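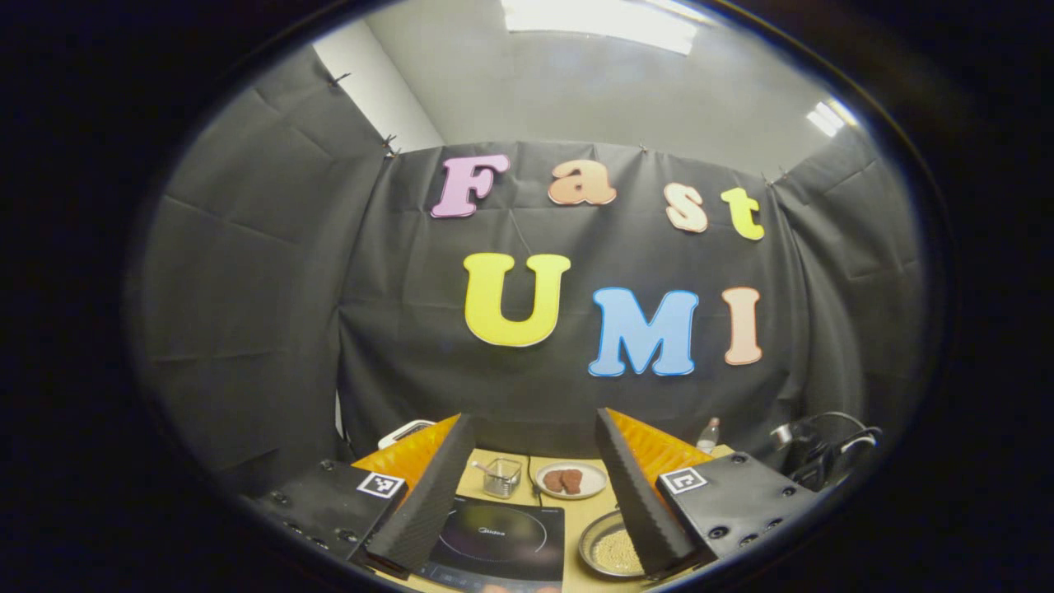
Gunholm kitchen set: read this before training on it

Recorded by the Edport student robotics club for our cooking project. Maintainers: Liya Endale and Khang Vi.

What is in it

70 episodes, all made with the hand-held gripper at one table: induction hob, plate of raw meat, bowl of pale grains, spoon in a clear glass container. The black drape with the foam letters stays up in every episode. Khang thinks it helps by hiding the room. I think a policy could learn the drape, and we have no test that says otherwise.

Splits

train: 54 episodes
held out: 16 episodes

The held-out episodes come from the same table and the same 2 operators. Please don't quote a score on them as generalisation. We did that in our March report and I would like it taken out.

Known problems

- Both finger markers need to be visible for the gripper width. 3 episodes lose one of them for long stretches -- the width there is filled in by interpolation.
- The lens bends straight edges badly near the corners. Images are stored as recorded, not undistorted.
- Task labels were typed by hand after recording. "Season" and "sprinkle" mean the same thing.
- No force data. Anyone claiming to learn grip pressure from this set should explain how.

Use

Free for coursework and club use. For anything else ask Liya first. Corrections to the labels are welcome -- send the episode number with them.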